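I've been selling summer bed mats for long enough that I can guess the first question in any email, and it's always "won't that be hard?" So let me start there. The Elora mat is firm. It lies on top of your own mattress, so you still get the give underneath, but the surface itself is smooth and flat and it doesn't wrap around you the way a fitted sheet does. Most folks need 2 nights to get used to it. After that they write to me in August asking if we make one for the couch (we don't, sorry!).

I run the shop with Fotis Drakos, who handles the orders and is much better at answering the phone than I am. Our mats come from the Nikolaidis workshop, and the Elora is the one I have on my own bed from late spring on. 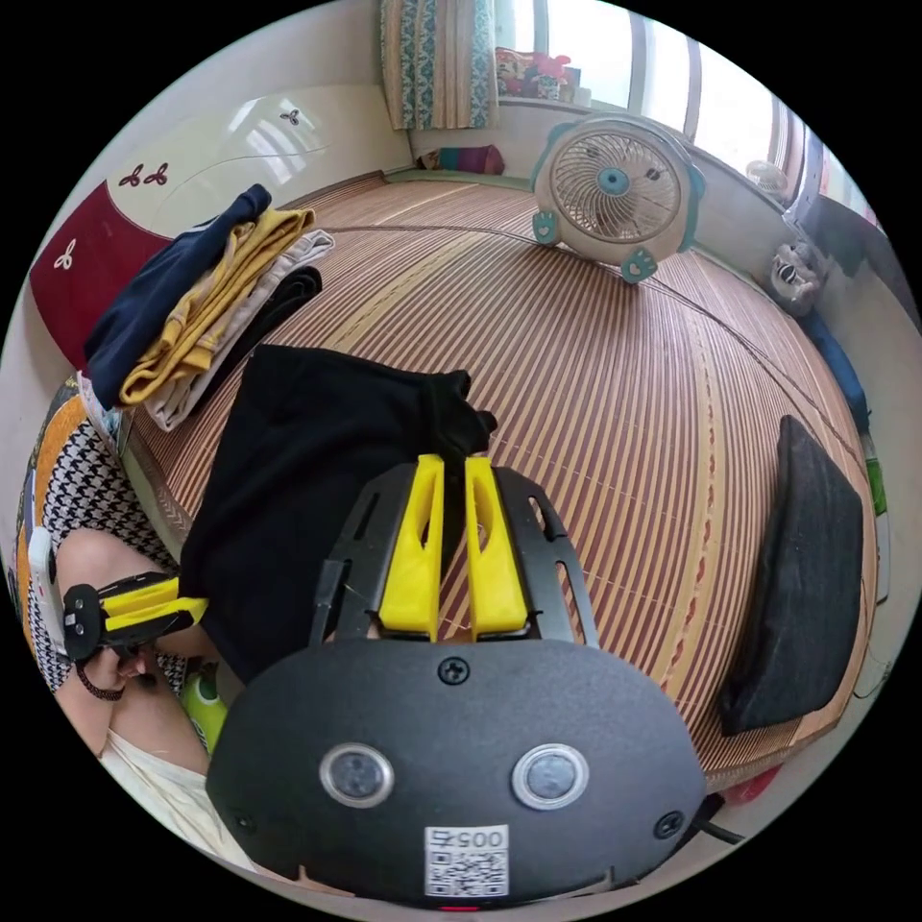
## What you get

- One Elora mat in your size, rolled, with two cotton ties
- A cotton storage bag – keep it, you'll want it in the fall
- A care card with the same advice I give further down this page

The slats are bamboo, split narrow and sanded on the sleeping side, then joined to a cloth backing. Each large mat has 700 slats. The edge is bound in cotton tape and stitched twice, and if a stitch pops in the first year I'll fix it for free. You pay to ship it to me, I pay to ship it back.

## Sizes and price

| Size | Fits | Price |
|---|---|---|
| Small | Twin | $74 |
| Medium | Full | $92 |
| Large | Queen | $108 |

There's no king. I asked Leonidas Ververidis at the workshop about it last winter and he says the loom won't take it, so king owners usually buy two smalls and lay them side by side. It works, but there's a seam down the middle and I'd rather you knew that before you ordered.

## Living with it

Stripes run the length of the mat, and no two mats match exactly, so if you're buying a pair please tell Fotis and he'll pick two that look good together. The color gets a little deeper over the years. Mine has gone a nice toasty shade where the sun hits it.

A firm top is also handy in the daytime. I fold all my laundry on mine, and T-shirts lie much flatter there than they do on a comforter.
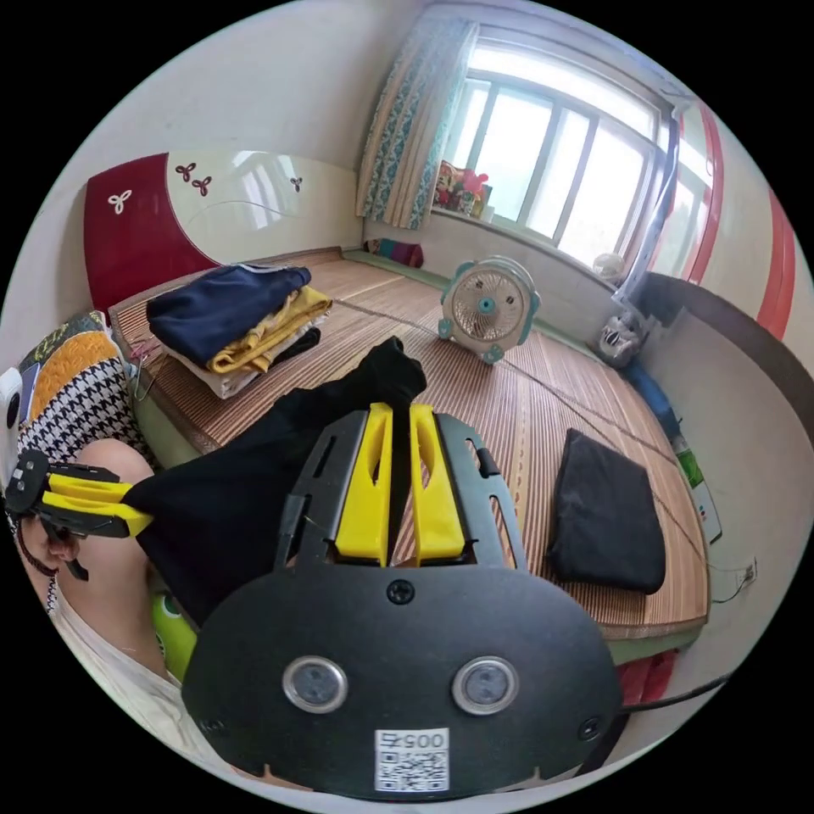 *Striped bamboo mat on a large bed, with folded clothes stacked on the left.*

For cleaning, wipe it along the slats with a damp cloth and let it air out in the shade. Please don't soak it, and keep it away from the dryer! A drop of mild dish soap is fine for sunscreen marks. Roll it with the slats facing out, never fold it, and store it somewhere dry.

If long hair gets caught between the slats, a thin cotton sheet on top fixes that. You lose a bit of the cool feeling but not much. 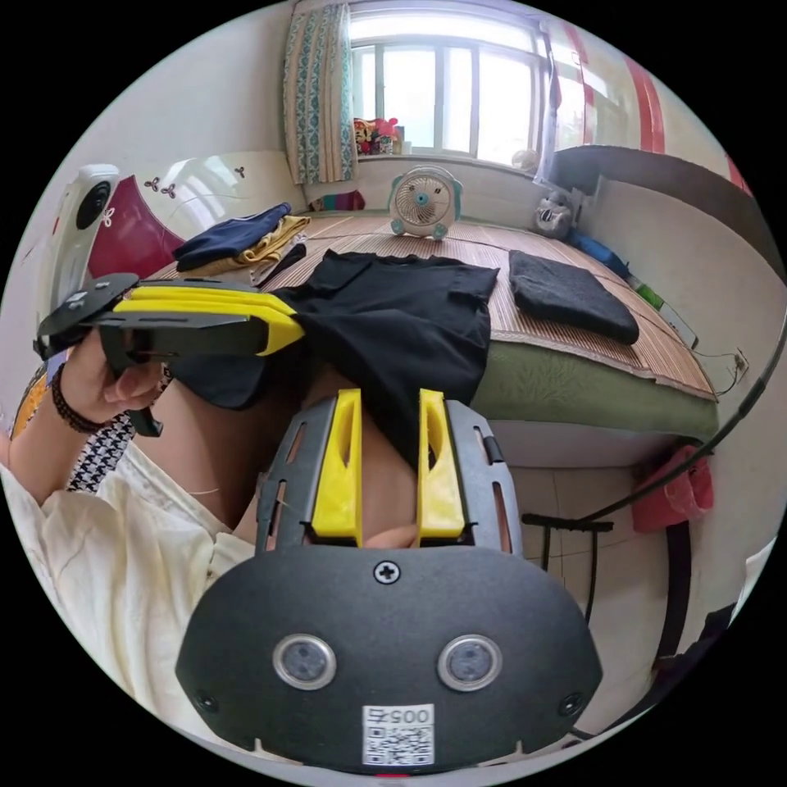 *Black T-shirt laid out on the bed.*

## Elora or Predus?

The Predus is our rattan mat. It's softer and lighter, it costs more, and it rolls up smaller if you want to take it to a cabin. I find it a bit slippery under a sheet – light sleepers may find the same.

## Shipping

We ship from Pomevby, rolled in a long box, so it may not fit in your mailbox. Orders in before noon go out the same day. Returns are fine for 30 days as long as the mat is clean and rolled. The item number for the Elora is 1,166 in our paper catalog, and Fotis would love it if you mentioned it when you call.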